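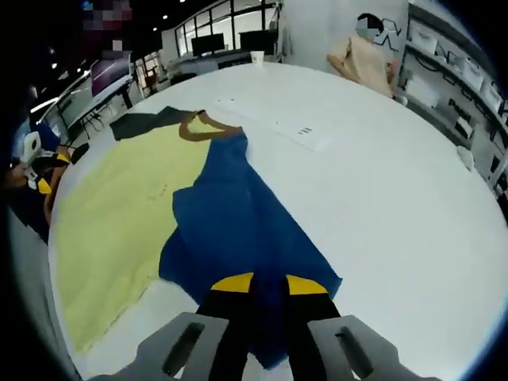 Projektbericht: Kleidung falten und sortieren am runden Tisch
Maksym Tkachenko
26. Oktober 2022

1. Ausgangslage
Im Projekt Flaltar haben wir untersucht, wie sich gespendete Oberteile vor dem Einlagern am besten zusammenlegen lassen. Die Vorarbeiten liefen seit Mai. Insgesamt wurden 206 Teile bearbeitet, aufgeteilt auf 10 Termine.

2. Vorgehen
Gearbeitet wurde an einem großen weißen runden Tisch. Jedes Teil wird zuerst flach ausgebreitet, mit dem Ausschnitt nach hinten. Danach werden die Seiten eingeschlagen und das Teil zweimal quer gefaltet. Stark zerknüllte Stoffe werden vorher glattgezogen.

3. Ergebnisse
Bei 29 Teilen musste neu begonnen werden, meist wegen verrutschter Ärmel. Dünne Stoffe waren schwieriger als feste. Die runde Tischform war ungünstig - es fehlt eine gerade Kante zum Ausrichten. Sechs Teile haben wir wegen Flecken aussortiert.

4. Offene Punkte
Vergleich mit einem rechteckigen Tisch. Beschriftung der Lagerboxen nach Größe.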